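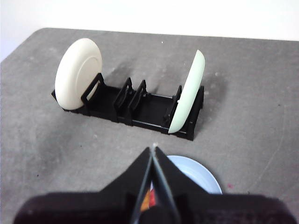 Nosby Two-Finger Gripper: Assessment for Tableware Handling

The Fustirdale test kitchen was asked in August to assess the Nosby gripper as a replacement for the Atanasov parallel unit now fitted to our bench arm. The work was carried out under Margaux Hamel. Both grippers were driven by the same Mesberg controller, and no changes were made to its software between runs.

Loading plates

The rack used for this part of the assessment is a low black plastic model with open upright dividers. A plate must be brought in close to vertical, and the gap between one divider and the next leaves little room for a wide finger. The Nosby fingers taper to a narrow point when closed, which suits this work. Of 17 attempts at placing a plate in a middle slot, the Nosby completed 13 without touching a divider. The Atanasov, with its square pads, could not be used in the middle slots at all unless the neighbouring plates were first taken out.

The housing is less satisfactory. It is wide, and from the wrist camera it fills much of the lower view at close range. Operators working from that view alone will find part of the held plate hidden behind the fingers. A second camera to the side of the bench is recommended.

Handling bowls

Bowls are taken by the rim, one finger inside the wall and one outside. The approach must be slow, as the fingers have to be lined up on either side of the rim before closing begins. 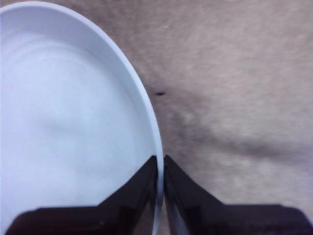 Can the gripper be used with the wrist camera supplied for the Atanasov unit?

The same camera may be used, but the mounting plate must be turned round and the view calibrated again before the first run. Our staff allowed 32 minutes for this.

Cost and recommendation

The quoted price is 1,484 pounds, including one spare pair of fingers. The fitting instructions are clear, although the section on closing force is too short and the default setting is higher than we would wish for thin china. Subject to that setting being lowered, the Nosby is recommended for plates and bowls. Cups were not tested and will be covered in a separate note.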